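Ticket 865 - Bin picking, gripper comparison, Brasgate cell
Status: open
Opened: 11th April

Grasp attempts stall when the target lies close to the metal divider. The Bisten gripper stops short and the controller reports a force limit. The Rorkach gripper, tried in March with the same controller settings, cleared 40 picks without the fault.

Checked so far: tool weight re-entered, air lines reseated, force limit raised by 4 N. No change. Bin position checked against the tape on the bench - it had not moved. 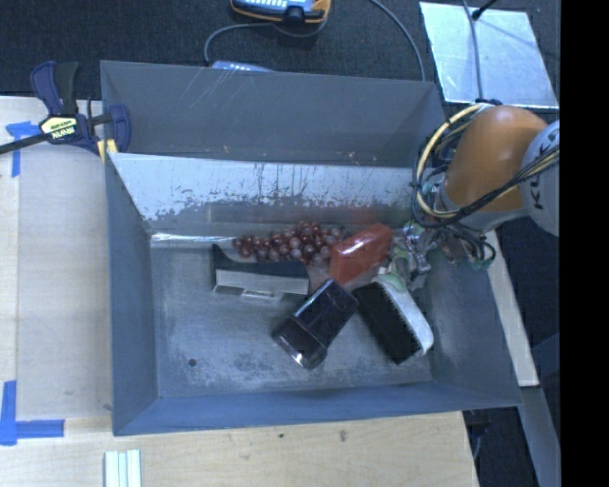

Glossy items give the camera more trouble than matt ones. With exposure at 3000 microseconds the depth image has holes along the bright edge of the divider, and the planner then picks an approach that is too steep. Lowering the exposure closes most of the holes but loses the dark items.

Next: run both grippers on one fixed layout, same exposure, divider left in. If the Rorkach also stalls, the fault is in the planning and this ticket moves to the Malhotra camera queue. Please don't shift the clamp before then.

Related tickets
Bisten gripper - fingers slow to open
Malhotra camera - holes in depth on shiny parts
Rorkach gripper - spare pads
Controller drops tool weight after restart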